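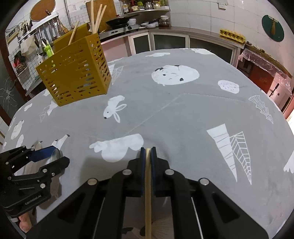 Booking calendar showing cabins as taken when they're free (still open)

September 25, 2008
Posted by the park office

Print this page | E-mail this page

Right, I've been going round in circles with this, so I'm putting it all in one place before I forget what I've tried.

We run the bookings for Burnska, the holiday park, through Plindanix, and since the last update the calendar has gone funny. Any cabin that has a guest leaving on a given morning shows as full for that night as well. So a family who wants to arrive the same afternoon gets told sorry, no room, when the cabin is sitting there ready by lunchtime! I only spotted it when a lady rang up to ask how we could possibly be full midweek.

It affects 12 cabins. The tent pitches are fine and so are the caravan spots, which makes me think it's something in the cabin settings and not the whole calendar.

What I've done so far:

Logged out and back in, then tried the other computer. Same.

Changed the check-out time from 11 to 10 and saved it. The calendar went right for one cabin (Toledo, the one by the stream) and I got very excited, but by the next morning it was wrong again.

Deleted a test booking and put it back by hand. Worked, but I'm not doing that for the whole of November, thank you.

Rang the helpline. They asked me to clear out the old seasonal rates, so I took off three that had run out. No change that I could see, though the rates page does load quicker now.

Update: had a reply from support. They reckon it's the link to Kodo, the listings site we send our free dates to. Kodo counts the leaving day as a night, Plindanix doesn't, and when the two swap dates overnight the wrong one wins. That would explain Toledo going bad again while I was asleep. I've switched the link off for two cabins to see what happens and left the rest alone.

Update again: both of those are still right this morning, hurrah. The others are still wrong. Support want the link left off until they've sent a fix, but then I have to type our free dates into Kodo myself every evening. Can somebody please tell me how long that's likely to be?

3 comments | Share (2)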